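A kitchen sink, two robot hands and a lot of dropped fruit

At Grendholm College the robotics club has no robot. It has a row of desktop computers, a kettle it isn't supposed to have, and a simulated kitchen that its members know better than the ones they eat breakfast in. In October they take that kitchen to the Pulitz Challenge, where school teams from across the region set a pair of virtual robot hands to work on household jobs. Saulius Pärn, who teaches physics and has run the club from the start, told us how they got into it and why the sink is so much harder than the cooker.

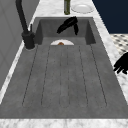

Words: Ward Bakker
Clubs and Societies, the Wurnach Schools Bulletin

I'd arranged to meet Saulius Pärn at the end of the school day on a Wednesday, which is club day, and by the time I'd found the right staircase they had already started without either of us. He was behind me on the stairs, carrying a box of extension leads. Inside, four or five students were gathered round one screen, and whatever was happening on it made them all groan together.

"That'll be the plate," he said, and put the box down.

The task they are practising is the one Pulitz calls Sink Start. There's a plate and something to eat, and both may turn up in the sink. The food has to end up on the plate, and then the plate has to come out of the basin and on to the draining board without losing what's on it. You get two hands to do it with. It sounds like nothing at all, and I said so.

"Everybody says so," Pärn said, clearly delighted. "I said so! I read the task sheet and I thought, well, we'll have this finished by half-term and then we can do the drawers. That was last year. We have not done the drawers."

The trouble, he explained, is the walls. On an open worktop a robot hand can come at a plate from any side it likes. Put the same plate at the bottom of a deep basin with steep sides and most of those approaches vanish, as the wrist or the forearm would go straight through the wall. Then there's the plate itself, which lies nearly flat and offers only its rim to get hold of. And there's the tap, which stands right where a tall arm would like to swing across.

"We hit that tap for a month," he said. "The simulator doesn't mind, you know, it just stops the run and gives you a zero. But you do start to feel sorry for the tap."

I asked how the students teach the hands what to do, and he pulled up a chair so I could have a go. The club uses two hand controllers. You move your own hands, and the black grippers on the screen follow. Each run you do properly gets saved as a demonstration, and once there are enough of them a program learns from the lot and tries the job by itself. My first attempt lasted a few seconds. I got one hand down into the basin, lost track of where the other one was, and sent it off over the worktop. A student beside me said kindly that everyone forgets the second hand.

"It's the best lesson in the whole project," Pärn said. "They come in thinking about the hand that does the grabbing. And then they find out that the other hand, the one hanging about at the side, is what loses them the points. Where do you park it? Does it hold the plate steady? Does it get out of the way? We had a proper argument about that, a whole session, with drawings on the board. I hardly spoke. I was so happy."

The drawings were still there. Somebody had sketched the sink from above, with the basin, the grooved draining board and the tap, and arrows in different pens going in from every direction. One arrow had been crossed out several times and labelled "NO (Ward)". I assumed for a moment this was something to do with me. It turned out there's a Ward in the club as well, and he's still sure his arrow is right.

The club recorded 500 demonstrations for last year's entry and came next to bottom. This year they're aiming for 1,000, and I expected Pärn to tell me that more practice was the answer. He was much more interested in which runs they had been throwing away.

"Last year they only kept the pretty ones," he said. "You pick up the fruit, you put it on the plate, lovely, smooth, save it. And if you fumbled it you deleted it, because it was embarrassing. So of course the program only ever saw things going well. The first time a strawberry rolled off somewhere it had no idea. It just carried on and lifted an empty plate. Very gently, very nicely, with nothing on it."

So now they save the fumbles too, so long as the person at the controls goes back and puts things right. Some students have started setting up awkward positions on purpose, with the food as far from the plate as the basin allows, or tucked up against a wall where the fingers can hardly open.

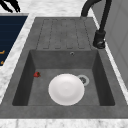
"The side walls are the worst," Pärn went on. "If it's out in the middle you can come straight down on it. Against a wall you've got to turn the wrist, and one finger has to squeeze into a gap that's hardly there. One of our younger ones found you could nudge it away from the wall first and then pick it up. We'd been at it for weeks and it hadn't crossed our minds. She didn't think it was clever, she just thought that's how you'd do it at home."

He came back to that idea several times, that a good half of the club's progress has come from people going home and paying attention while they washed up. He sets it as homework. They have to clear the sink after dinner and write down what each hand does, and he gets some very funny emails from parents. (One family now has a son who stands at the sink with one arm behind his back, timing himself.)

I wondered whether it was a disappointment, all the same, not to have a real robot. Other schools do. Bech, across the river, has an arm bolted to a bench, and the Grendholm students have been over to see it. Pärn took a while to answer.

"I'd love one, I won't pretend. When we went to Bech they let our lot drive it and you should have seen their faces. But there's one arm, and there's a queue for it, and when it's being mended there's no club. Here I can have 12 students all working in the same kitchen at the same moment, and if they drop the plate they press a key and it's back. They can be as daring as they like. A shy child will try something mad in there. I'm not sure the same child would try it with a real arm and a teacher standing next to it looking worried about the cost."

He's careful with them about what the simulation leaves out, though. Food in the simulator doesn't squash. The plates aren't slippery with washing-up liquid. Earlier in the year he brought in a bag of real strawberries and a pair of kitchen tongs, and asked everyone to move the fruit on to a plate without marking it. Most of them couldn't. After that they went back to their code and added a limit on how hard the fingers close, although the Pulitz rules don't ask for one and it slows them down a bit.

"That was their decision," he said. "I told them it wouldn't score. They said it'd be wrong to leave it out. What do you say to that? I bought more strawberries."

The older students look after the learning side, which runs overnight on a computer under Pärn's desk with a handwritten notice on it asking the cleaners to leave it on. Each morning somebody comes in before registration to see what it's managed. There's a chart by the door for this, going up in wobbly steps with one enormous dip in the middle. I asked about the dip. Somebody had swapped the left and right hands in the settings file, and the program had spent a night learning to do everything back to front.

"We've kept that one," a student told me. "It was quite good at it."

Before I left they ran the current version for me from start to finish, with the lights down, which I think was for my benefit. The right hand came down, dithered over the food, picked it up, and set it on the plate at the second try. Then both hands went for the rim. The plate tilted, everyone in the room leaned the opposite way, and it came up and over the lip on to the draining board with its cargo still aboard. There was a cheer you could have heard from the car park. Pärn was already writing something down. The left hand, he said, had been a bit close to the tap.

The next run dropped it.

The Grendholm team travels to Pulitz in October with two entries, one for each side of the argument about the arrows. New members are welcome on any Wednesday after school and don't need to know how to program. Pärn asks that they bring a pencil, and says it helps if they've done some washing-up.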